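Bravent 제습기 연속배수, 한 달 반 써 보고

장마 전에 산 물건이라 후기를 좀 묵혔다. 첫 주에 쓰는 제습기 후기는 거의 다 칭찬이고 나도 첫 주에는 그랬다. 쇼핑몰에 달린 후기 1,213개 중에 한 달 넘게 쓴 사람 글을 찾으려고 스크롤을 한참 내렸는데 대부분이 "배송 빨라요, 아직 안 써 봤어요"였다. 별점은 물론 다섯 개.

설치한 곳은 반지하는 아니지만 북향이고 창이 작은 방이다. 6월부터 옷장 안쪽 벽지가 눅눅해지고, 싸구려 습도계를 갖다 두면 70에서 잘 안 내려온다. 염화칼슘 제습제를 몇 년 썼는데 물만 차고 방은 그대로라 기계로 넘어갔다.

제습 자체는 된다. 문을 닫고 돌리면 저녁 먹고 들어왔을 때 공기가 다르다. 이 정도는 같은 용량의 다른 회사 제품도 다 하는 일이라 점수를 더 줄 생각은 없다. 내가 이 모델을 고른 이유는 상세페이지에 크게 적힌 "물통 비우기에서 해방"이었고, 따질 것도 그 부분이다.

물통은 작다. 장마철에는 여덟 시간이면 만수 알림이 울린다. 자다가 한 번 깨서 비우고 나면 연속배수 말고는 답이 없다는 생각이 든다. 그런데 연속배수용 호스는 본체에 안 들어 있고 별매다. 상세페이지 맨 아래 회색 글씨로 적혀 있고, 상자를 연 다음에야 그걸 읽은 사람이 나만은 아닐 것이다.

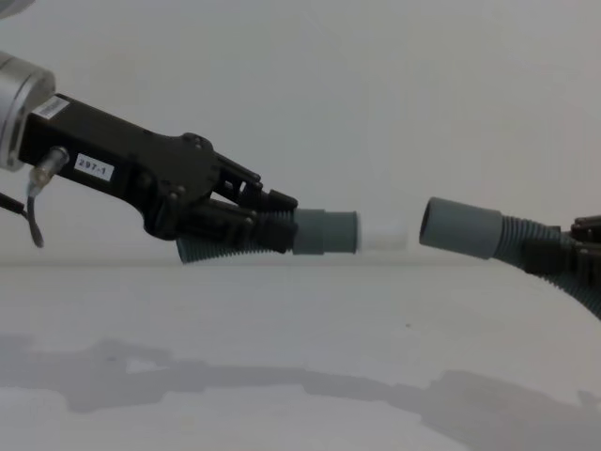
정품 말고 철물점 주름 호스로도 충분하다는 댓글이 지난번 짧은 글에 달렸다. 자기는 두 해째 그렇게 쓰고 있고, 안지름만 맞으면 조임 밴드 하나로 끝나는데 왜 굳이 Bravent 호스를 사느냐는 것이었다. 밴드는 1,000원이면 사고 호스는 필요한 길이만큼 끊어 오면 된다고도 했다.

절반쯤 동의한다. 나도 철물점에 가 봤고 값 차이를 보고 기분이 상했다. 다만 주름 호스는 안쪽 골에 물이 고인다. 제습기처럼 펌프 없이 물이 제 무게로 흘러내리는 기계에서는 이게 은근히 문제라서, 기울기가 조금만 모자라도 중간에 물이 서 있고 며칠 지나면 냄새가 난다. 두 해째 멀쩡하다는 분은 아마 배수구가 가깝고 낮을 것이다. 우리 집은 욕실 문턱을 넘겨야 한다.

문턱 이야기를 하자면, 설명서에는 "호스가 배수구보다 높지 않게 하십시오"라고만 되어 있다. 배수구 입구가 본체 토출구보다 낮아야 한다는 뜻인지, 호스 중간이 솟으면 안 된다는 뜻인지 읽어서는 알 수가 없다. 고객센터에 물었더니 둘 다라고 했다. 그러면 문턱이 있는 집에서는 본체를 받침 위에 올려야 하는데, 그 받침도 당연히 안 준다. 나는 안 쓰는 협탁에 올렸고, 그랬더니 진동이 협탁을 타고 바닥으로 내려간다. 약풍에서는 참을 만하고 강풍에서는 텔레비전 볼륨을 두 칸 올린다.

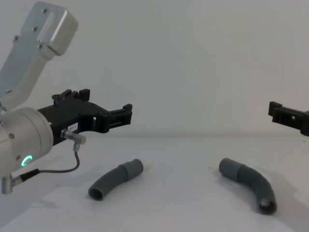

그다음이 연결부다. 본체 뒤쪽 고무마개를 빼고 토출구에 호스를 끼우는 방식인데, 토출구가 짧다. 호스를 끝까지 밀어 넣어도 물리는 깊이가 얕아서 본체를 벽 쪽으로 조금 밀기만 해도 빠진다. 첫 주에 두 번 빠졌고 두 번째는 장판 밑으로 물이 들어갔다. 상세페이지 사진에서는 본체가 벽에 딱 붙어 있던데, 호스를 꽂은 채로는 그렇게 못 놓는다. 뒤로 한 뼘은 비워야 한다. 좁은 방에 쓰려고 작은 제습기를 사는 사람한테 그 한 뼘이 어떤 의미인지 생각은 해 봤는지 모르겠다.

비교하려고 Mendby 연결 호스 세트도 샀다. 여러 회사 제습기에 맞는다는 범용품이고, 양쪽에 단단한 소켓이 달렸다. 이쪽이 확실히 덜 빠진다. 대신 호스가 뻣뻣해서 포장에서 나온 모양 그대로 말려 있으려고 하고, 펴 놓아도 다음 날이면 다시 중간이 들린다. 들리면 물이 선다. 미지근한 물에 담갔다 펴라는 팁은 해 봤는데 하루 갔다. 소켓 안쪽 고무링은 얇아서 몇 번 뺐다 끼우면 밀릴 것 같은데, 아직 그렇게까지 여러 번 빼 보지는 않았으니 단정은 않겠다.

끼우는 작업은 방바닥에 쪼그려서 하지 말고 본체에서 떼어 내 탁자에서 하는 편이 낫다. 소켓에 호스를 먼저 물리고 나서 본체로 가져가면 힘 주기가 훨씬 쉽다.

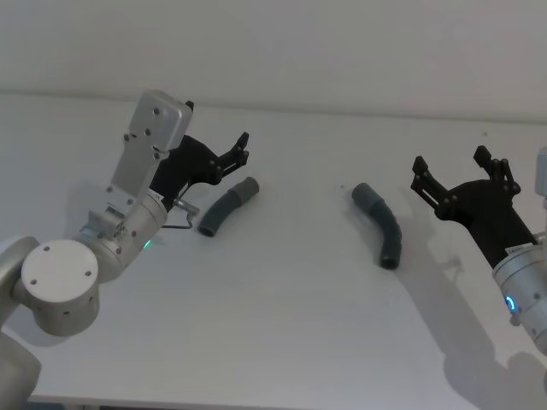

밝은 흰색 상판, 뒤쪽은 흰 벽

호스 길이도 말이 많은 부분이다. 길면 좋을 것 같지만 남는 길이는 전부 바닥에서 뱀처럼 굽고, 굽은 자리마다 물이 고인다. Bravent 정품은 한 가지 길이뿐이고 잘라 써도 된다고 적혀 있다. 잘라서 쓰면 교환은 안 된다. Mendby 쪽은 짧은 것과 긴 것이 따로 있어서 이 점은 낫다. 나는 긴 것을 샀다가 결국 짧은 것으로 다시 샀고, 긴 것은 신발장에 있다. 살 사람은 토출구에서 배수구까지 줄자로 먼저 재고, 벽을 따라 돌아가는 거리로 재야 한다. 직선으로 재면 모자란다.
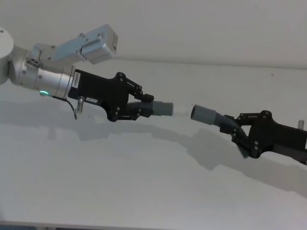
짧은 플렉시블 호스. 긴 것보다 처짐을 잡기 쉽다.

전기요금은 아직 한 달 치밖에 없어서 적지 않는다. 에어컨과 같이 돌린 달이라 제습기 몫을 떼어 낼 방법도 없다. 판매 페이지에 있는 "하루 커피 반 잔 값"은 어떤 조건에서 나온 계산인지 문의했는데 답이 없다.

필터는 빼기 쉽고 물로 헹구면 된다. 바퀴는 장판에서는 구르고 러그에서는 안 구른다. 손잡이는 들면 손가락이 눌린다. 타이머는 정시 단위로만 된다.

누구에게 권하겠냐고 물으면, 배수구가 방바닥보다 낮고 문턱이 없는 집. 다용도실이나 베란다에 두고 쓸 사람이면 호스를 따로 사서 써도 손해는 아니다. 침실에 둘 거라면 물통이 더 큰 다른 모델을 보는 게 맞고, 이 가격에서 받침과 호스값을 더하면 그 모델들과 값이 거의 붙는다.

별점은 셋. 장판 말리느라 쓴 주말은 빼지 않았다. 겨울에 결로 잡는 용도로 다시 돌려 볼 생각이고, 저온에서 성에가 낀다는 후기가 몇 개 보이던데 1월에 확인되면 이 글 밑에 덧붙이겠다.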